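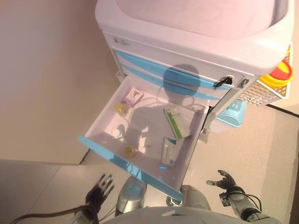 Jeptoo Mutiso wanted to know, before anything else in this report, whether the planner still stops dead when it can't make up its mind between two things in a drawer. She asked it at the February review and she asked it again by email last week, so I'll start there. It does still stop, but much less often, and when it does it now tells us why.

Some of you will remember how it used to go. The perception side would hand over a list of items with a score beside each one, the planner would pick the top score, and if the top two were close it would flip between them. Left vial, right vial, left vial, until the timeout kicked in. You'd get a log full of half-started reaches and no clue what had upset it. I spent most of the winter blaming the cameras, which was unfair on the cameras.

The fix is a bit dull, I'm afraid. Once the planner has chosen a target it has to stick with it unless the other candidate beats it by a clear margin for 16 updates in a row. If neither wins, it gives up politely, writes both candidates to the log with their scores, and asks for a fresh look from a slightly different head position. Zofia Walczak wrote the second half of that and it's lovely work (she'll hate me for saying so in a report). The fresh look settles most of the arguments by itself.

Last updated: Thursday, July 3, 2025

Where the drawer work has got to

The medical cart is our main test bench now and I'm glad we moved to it. The old tabletop layout was too kind to us. With a drawer pulled right out you have walls to worry about, the hands need to come in from above, and small things end up in awkward spots. A medicine box leaning on the side wall is a very different problem from one lying flat in the middle, and a vial on its side is different again from one standing up. Amber glass catches the light, too, and our old segmentation was hopeless with it -- it would find the bright bit and miss the rest of the vial.

Then there are shadows. The robot leans over the drawer to see in and its own head and shoulders darken half of what it's trying to look at. Hamidreza Khosravi had the idea of working out where that shadow ought to fall, using the arm and head positions we already have, and passing it to the segmentation as a hint. I was doubtful and said so at some length! He built it over a few days anyway and it went into the main branch in the spring. Cables are still a nuisance, as they move about and we don't model them, so a thin cable shadow can still be read as an edge. That's on the list.

We've finished 523 logged drawer runs on the new planner. Each one is a complete attempt, from first look to either a placed item or a clean stop, and every one can be replayed in Clollitz with the planner's choices laid over the video. If you haven't had a play with Clollitz since the winter, please do. Idrisa Athumani rebuilt the timeline so you can scrub through it without waiting, and there's a button that jumps straight to the next change of mind. It used to take me a whole morning to work through a bad session and I can now do it over a cup of tea.

Search runs, logs and notes Go

What's gone less well

Hand control, mostly. The fingers are good and the software driving them is getting there, but the grasp library we inherited was written for a two-finger gripper and it shows. It thinks in terms of two surfaces closing on each other. Ask it for a small bottle and it will use the thumb and one finger and leave the others waving about, and sometimes one of them clips the neighbour on the way in. We've patched round this with a rule that tucks the spare fingers in before the hand drops below the drawer rim. It's a stopgap and I'd like to do it properly.

Doing it properly means a new grasp scorer, which I've been calling Prerno because it needed a folder name and I'd run out of sensible ones. Prerno looks at the whole hand, all the fingers, and marks a grasp down if any part of the hand sweeps through something it isn't meant to touch. On recorded data it behaves well. On the live system it's too slow. A single decision takes 700 milliseconds, and we do several per reach, so the arm ends up hovering over the drawer as though it's forgotten what it came for. Zofia thinks most of that time goes on checking grasps that were never any good, and that we can throw those out early with a much cheaper test. I think she's right, and it's the first job for the next quarter.

The other disappointment is labels. We said in the plan that we'd read the printed text on boxes as part of picking the right one. We can do it when the box is upright and facing us. Once it's tilted, the reading gets shaky, and I don't want the planner leaning on something shaky. For now it uses shape and colour first and only treats the text as a tie-breaker. I know this was a point Damilola Olaniyan cared about when the grant was agreed, so I'd sooner say it plainly now than have it come out in the final report. We haven't dropped it. I'd like to talk about whether it should be a deliverable for this phase or the next one.

Tooling and odds and ends

The simulator, Gusow, has had a good tidy. It now loads the same configuration files as the real system, which it should have done from the start, and that has put an end to a whole family of silly bugs where something worked in simulation because a limit was set differently. We run 2,000 simulated drawers every night with the items thrown in at random. If the failure rate goes up by more than a hair, the build goes red and whoever merged last gets a message. It's been me twice.

I also moved the teleoperation recorder off the control machine. It was stealing time from the control loop whenever the disk got busy, and we'd see a little twitch in the wrists that we'd put down to tuning. Idrisa spotted it by lining the twitches up against the disk writes. We'd wasted a good fortnight on gains by then, so I owe him lunch.

Money and time

Spending is on plan apart from computing, where the nightly runs cost more than I budgeted. I've covered that from the travel line, which we've barely touched. I'm not asking for anything extra this quarter. If Prerno needs a bigger graphics card on the robot side I'll come back with a proper quote, but I want to see what Zofia's early filter does before spending your money on hardware.

Next quarter

Prerno goes live as soon as it's quick enough, and the finger-tucking rule comes out the same day. Hamidreza starts on cables, beginning with a rough model of where they hang in the common arm poses. I'll be writing the drawer-closing behaviour, which sounds easy and has been put off three times by people who thought so, me included. It needs force limits, it needs to check that nothing is poking up above the edge, and it needs to let go at the right moment.

We'd also like to take the system to Kirui for a week so it can meet a cart it has never seen, with a different drawer depth and different handles. Their dates are still open. Jeptoo, if you could let me know which weeks you'd want to be there, I'll send them over with the form and copy you in.

Comments (2) Shares (0)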